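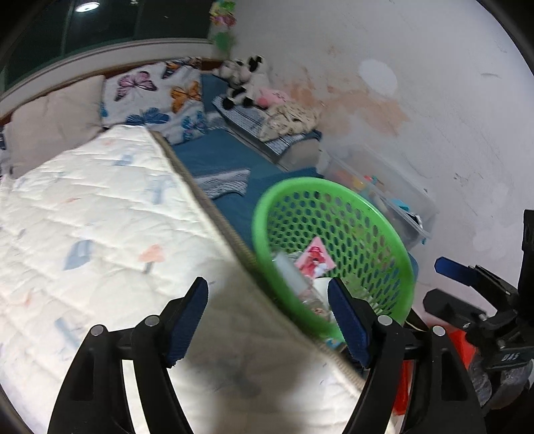
April 2013. Children's bedroom, bedding work, continued. The mattress store for the Conneely trial remains closed until July, and all handling is therefore to be carried out in the bedroom itself. The quilted mattress with the mushroom and tree print is entered in the register as item 37. Its piped edge is beige and the print is faint, so the register entry should mention both. The teal-blue fitted sheet stays on the bed for this stage, together with the butterfly pillow and the plain beige one.

Bolster: striped cover, blue and white. Kekent list this cover for washing at up to 35 degrees. Soft toys are to be removed from it before the cover is taken off and bagged separately, the cow included. Clothing is not part of the trial and goes to the wardrobe.

Folding: the striped cloth is to be folded to the Tudero pattern and laid on the sheet, away from the pillows. Colleagues have been using two different folds. The entry on page 9 is the correct one.

Outstanding:
Flurker have not confirmed the delivery of spare pillow covers.
Register column for piping colour still to be added.
Window decoration to be left where it hangs.
Query whether the bolster is bedding or furnishing for the purposes of the register. Entered as bedding for now.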